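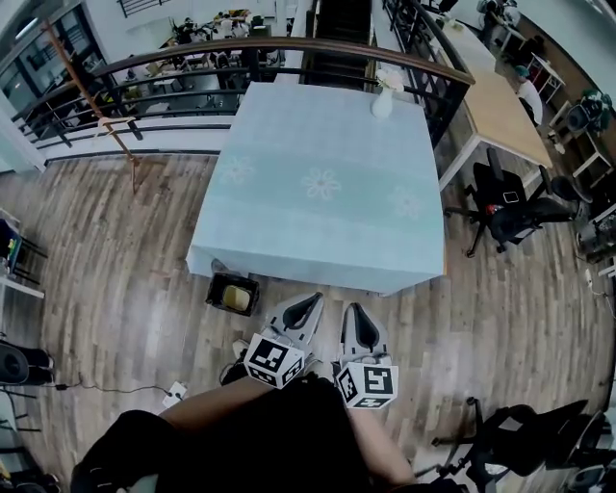
Budgeting handheld grippers for a tabletop station: buy two pairs or one?

Torbjørn Lindqvist
22 July 2025
We have 40 hours of tabletop recording to plan, two operators, one table. Zoltbridge quotes 427 per gripper, marker cube included. Finger pads are extra. Is a second pair worth the money, or should it go into spares?

Barrera
One pair, plus spares. With one table the second pair sits on a shelf. Pads wear first, especially on hard, rounded rims. 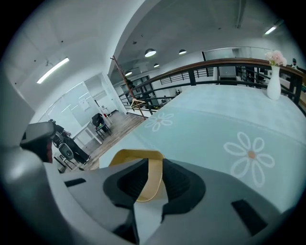

Budget 300 for pads and a spare marker cube, and order them with the grippers so you pay shipping once. Ask for the pad part number in writing. Ours changed in April and the old ones no longer fit.

Hallcombe
Depends on your downtime. We bought 2 pairs and use both. Also check chargers and power strips, they add up.

Flotlow
Same problem here, did you get a discount?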